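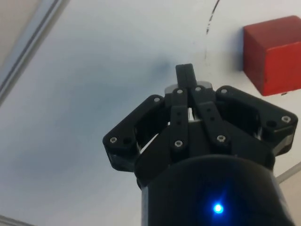

Ok so white surfaces. Been meaning to do this thread since September, when we moved all the packing into the back room and I had to choose what we'd work on. I went flat and white, same as you see behind everything here, and I would pick it again. Mostly.

Good part first: you find stuff. Small black screws, the labels that curl up, needles. On the old brown bench from Morris I lost a needle a week, easy.

Bad part is tea. Also ballpoint. Also the red tape, if you leave it overnight it leaves a pink line and then you're scrubbing before coffee

What works on ballpoint: rubbing alcohol on a cotton pad, small circles, wipe with water after. What doesnt: the Sulard spray everybody told me to get. Smells nice. Pen still there.

Tried the melamine sponge too. Takes the pen off but does something to the finish, it goes dull in that spot and you see it forever when the light's low. Do a corner first. I did not do a corner first.

Yatziri asked about glare. Yes, bad with the overhead on. We swapped to 2 side lamps and turned the ceiling one off, way better, my eyes quit hurting by 4pm

Cutting: put a mat down. Every time. Sherif did one box "real quick" without it and there's now a groove that collects every bit of dust in room 202

oh and for tape, Laurier's trick, stick the dispenser down with a square of shelf liner under it. Doesn't slide. No marks so far.

End of day for us is 9 minutes, timed it: everything off, dry cloth, damp cloth, dry cloth again, stuff back on the shelf and NOT back on the white. Valquíria will move your mug if you forget.

Somebody asked if I'd do gray next time. Maybe for the shipping side, where the pens live. For sorting no, stays white.

Will post the shelf liner brand tmrw, the roll is at teh studio and I'm on the bus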